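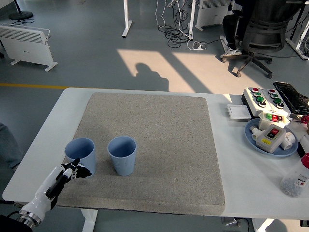

Ticket 1068 – Bench 19, hand stops short on cups
Opened by: Flynn Dunstan
Status: open, waiting on Kundex

09:40 Left hand faulted on the blue cup again, code 491. Restarted from the desk, same fault.

10:15 Slowed the close to 40 per cent. Fault cleared, but the shift now falls behind.

11:05 Packers are asking who resets it. Before the arm they just moved the cups themselves – now they wait for one of us. Asked Ellery to give them reset rights and half an hour's training.

13:30 Rights agreed for the early shift only. Late shift still has to ring me. Leave the speed as it is until Kundex reply.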